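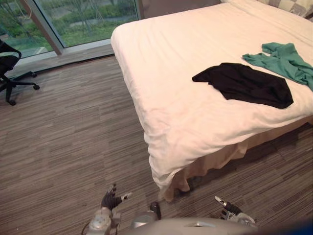
Lilska Robotics Club - Bedroom Tasks Team

Clearing fault 422 (grip won't release)
Updated 1/13/20

We love this job, and soft things on a bed are a brilliant test for Ravn, our two-handed robot. They're also where we meet fault 422 most: the hand closes on fabric, the fingers bunch it up, and the open command times out. Don't pull! We tore a good shirt and bent a finger pad that way in September.

1. Press the stop button and wait for the arm to settle.
2. Keep your own fingers out of the hand. It can still close while the motors have power.
3. Switch the arm to hold mode, so it doesn't drop when you cut power to the hand.
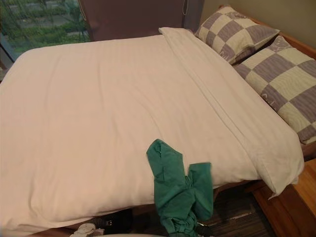 4. Check that nothing in the grip is also caught on the duvet or the bed. If it is, free that end first.
5. Cut power to the hand and back the fingers off with the Jurside key, a quarter turn at a time.
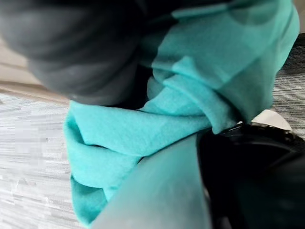

Bedroom Tasks Team, Lilska Robotics Club

6. Ease the cloth out along the folds, then look for loose fibres in the joints - tweezers are great for this.
7. Power up, clear the fault and run 13 open and close cycles with the hand empty. If 422 comes back, leave the arm off and tag it for repair.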